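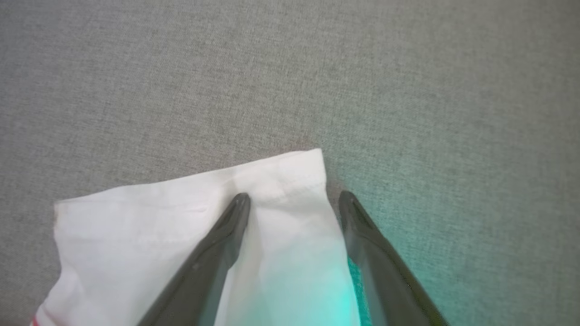

Small spots on white cloths

Check napkins and thin towels for spots before they go in the wash. A speck is easy to miss once the cloth is folded, and the dryer will set it.

Lay the cloth on something gray or dark and pull the creases out by hand. Look along the hem first - crumbs and sauce collect in the stitching. Then turn it over and do the other side.

Dab the spot with cold water from the back. If it stays, rub in a drop of dish soap and leave it while you sort the rest. Wash whites on their own and hang them up damp. Check again before ironing.

A frayed edge should be trimmed and hemmed again before the next wash. Very thin cloths can go in a mesh bag.

Colm Noonan, 12/6/20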